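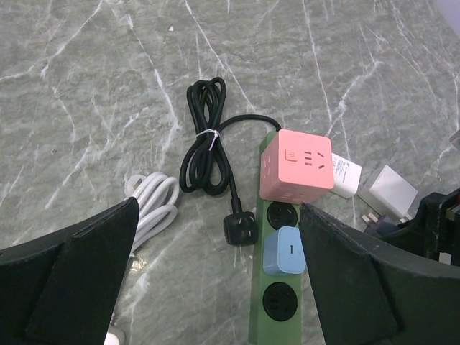

Visita al taller de Llorente: un brazo que no soltaba

Tiempo de lectura: 5 min
Imprimir | Enviar por correo electrónico
12 comentarios

El 1 de diciembre de 2023 estuve en la nave que Llorente tiene en el polígono de Erngate. Era jornada de puertas abiertas para clientes y gente del oficio, y nos apuntamos 20 personas. Nos repartieron en dos grupos y al mío le tocó empezar por la zona de manipulación, donde preparan tareas con cables, cargadores y regletas. La visita guiada la llevaba Agnes Shearer, responsable de seguridad. El puesto depende de Zerrin Polat, ingeniera, que se incorporó más tarde.

Antes de entrar firmamos la hoja de acceso y nos dieron gafas. El recorrido previsto era corto: ver los puestos, hacer preguntas y pasar a la sala de reuniones para una charla sobre mantenimiento. La charla se acortó mucho por lo que cuento a continuación.

El puesto de cables

La mesa tiene el tablero gris con vetas blancas, imitando mármol, y dos brazos sujetos a una barra negra en el borde de delante. El trabajo es de coger, mover y ordenar: un cable negro con su clavija, otro blanco enrollado, una regleta verde, un cubo rosa con tomas de corriente y varios cargadores. Shearer explicó que los cables son lo que más guerra les da. Una caja siempre ofrece las mismas caras; un cable enrollado cambia de forma cada vez que se toca.

Ninguna de las piezas de la mesa se conecta a la red durante las pruebas. Es una norma de la casa desde marzo, cuando en otro puesto una pinza cerró sobre una clavija a medio meter. Aquella vez saltó el diferencial y no hubo más daño, pero cambiaron el procedimiento esa misma semana.

Seguimos las primeras repeticiones desde detrás de la línea pintada en el suelo. El ritmo era lento. Polat nos dijo después que trabajan con la velocidad limitada a 300 milímetros por segundo cuando hay visitas, y que en los giros de muñeca van bastante por debajo. 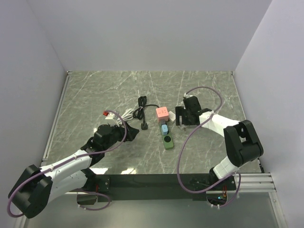 La parada

En la repetición número 34 el brazo derecho cerró la pinza sobre un tramo del cable negro, lo levantó y ya no abrió. El programa daba la orden de apertura como cumplida y pasó al movimiento siguiente, de modo que el brazo se retiró con el cable cogido. El cable se tensó y arrastró la regleta hacia el borde de la mesa. El operador pulsó la seta de emergencia y los dos brazos se quedaron quietos.

No hubo heridos ni piezas rotas. La regleta no llegó a caer. Aun así, Shearer nos hizo retroceder hasta el pasillo y pidió que nadie se acercara hasta que el puesto estuviera bloqueado con candado. Lo hizo sin alzar la voz y sin prisas. Polat llegó enseguida y estuvo un rato mirando el registro en el ordenador antes de tocar nada.

Lo que encontraron

La explicación nos la dieron en la sala, con el registro proyectado en la pared. El controlador de la pinza, un módulo de Dralard, había perdido la comunicación durante un instante. Al recuperarla devolvió la última posición guardada, que era la de pinza abierta, y el programa la dio por buena. Es decir, el sistema leyó un dato viejo. En el registro se veía un hueco de 55 milisegundos sin respuesta, justo antes de la orden de abrir.

Pregunté por qué no había saltado la alarma de fuerza. Polat contestó que el umbral estaba pensado para choques contra la mesa, con golpes secos, y que el tirón de un cable sube poco a poco. El arrastre de la regleta se quedó por debajo del límite. Reconoció que ese caso no figuraba en la evaluación de riesgos del puesto.

Otro asistente, que viene de una empresa de embalaje, contó que a ellos les pasó algo parecido con film estirable - en su caso el rollo sí acabó en el suelo - y que lo resolvieron comprobando la corriente del motor de la pinza antes de permitir la retirada. Polat tomó nota.

Medidas anunciadas

- Rechazar cualquier lectura de posición que no lleve marca de tiempo reciente.
- Añadir un segundo umbral de fuerza, más bajo, para la fase de retirada.
- Revisar el conector y el recorrido del cable de comunicación de la pinza.
- Mantener parado el puesto hasta repetir la evaluación de riesgos.

El resto de la visita

El segundo grupo no vio el puesto de cables en marcha. A nosotros nos enseñaron además el almacén de repuestos y el banco donde prueban los controladores, y ahí coincidimos todos. La charla de mantenimiento quedó reducida a unas pocas diapositivas sobre Lekden, el programa que usan para registrar averías. La parada de la mañana ya estaba dada de alta, con la hora y el nombre del operador.

Shearer se ofreció a mandar el informe interno a quien dejara su correo. Dejé el mío. Cuando lo reciba añadiré aquí el resultado de la revisión del conector.

Compartido 7 veces
Imprimir | Enviar por correo electrónico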